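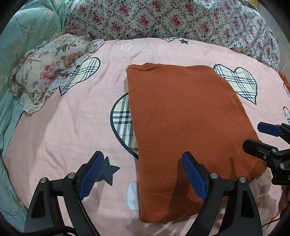 Figure 1. Two hand-held grippers at a folded knit sweater. The near gripper has one blue pad on the sheet and one on the knit.

Home Syllabus Handouts Parts List Lab Hours Contact

Handout 6: Finger Pads and Brackets for the Hand-Held Gripper
Simin Mousavi
May

Read this before the bench session. It assumes you have finished Handout 5 and have a body with both finger linkages moving freely. If your linkage still binds near the closed position, fix that first. New pads won't help.

1. What we are building

The course project is a pair of hand-held grippers for cloth. You hold one in each hand, and each has two fingers that open and close together. The motor version comes later and uses the same fingers, so anything sloppy now will come back in the second half of the course.

Most of you are building at the Brumon shared shop. A few are working at a kitchen table, and that is fine for everything in this handout except cutting the brackets.

2. Pads

A pad on cloth has two jobs that pull against each other. It has to grip the top layer hard enough to move it, and it has to let go without dragging the layer along. A smooth pad slides over a knit. A very sticky pad lifts the fabric when you open the fingers and spoils the fold you just made.

Use the textured pad stock in the Suvarna bin. Cut it slightly long, fit it, then trim to the finger with a sharp blade. Don't trim first. Clean the finger face with alcohol and let it dry before you glue. The glue sets enough to handle in 19 minutes, but leave it overnight before you load it.

Look at the contact in Figure 1. The two pads of the near gripper are on different surfaces, one on the sheet and one on the garment. When you close from a position like that, the pads meet different amounts of friction and one side may start to move before the other. Practice it on purpose with an old T-shirt, then with something ribbed. Ribs behave differently depending on which way you cross them. Write down both directions.

3. Brackets and screws

The pad housing fastens to the bracket with machine screws. Tighten them in turns, a little on each, and check that the finger still sits square before the final turn. Over-tightening pulls the housing out of line and the pad tip ends up pointing past its partner.

Thread locker goes on last, after the alignment check. Last term two teams glued everything in place crooked and had to drill it out.

If you cut openings in a bracket to save weight, keep them triangular and leave full struts between them. Square openings let the bracket rack sideways when you press down on a mattress or a sofa. Break every sharp inside corner with a file.

4. Cables

Run the cable out the back of the body and leave a loop with enough slack for your wrist to turn all the way over. Tie it at the body, never at the finger. A cable that lies on the work surface will catch a sleeve sooner or later.

5. Checking alignment

Close the fingers on a strip of paper and pull. The paper should resist evenly along the pad. If it swings to one side, that side is loose. Shim behind the pad, glue again, repeat. Stop when 3 pulls in a row come out straight.

Next, hang a 200 gram weight from a folded washcloth and lift it by one layer. Hold while your partner reads off half a minute. Any slip gets written in the log, including the slow kind where nothing falls.

6. Working with two grippers

Practice with one first. When you bring in the second, come at the garment from the side so the bodies don't collide over the middle. Beginners tend to hold both tools upright and parallel, then find there is no room to close. Angle them.

Work on a soft surface as well as a table. A bed gives under the pad and the cloth sinks with it, so the finger has to go in lower than you expect. The Ninano test board is too stiff to show you that.

To turn in

Your log page with the pull test and the weight test, both directions on the ribbed cloth, and a sketch of your bracket with dimensions. Teams using the Mavard body should note the longer screws on the sketch.

Read ahead: Handout 7, sections 1 and 2, on the position sensor.

Questions: see the Contact page or leave a note at the shop desk | © Simin Mousavi | Back to top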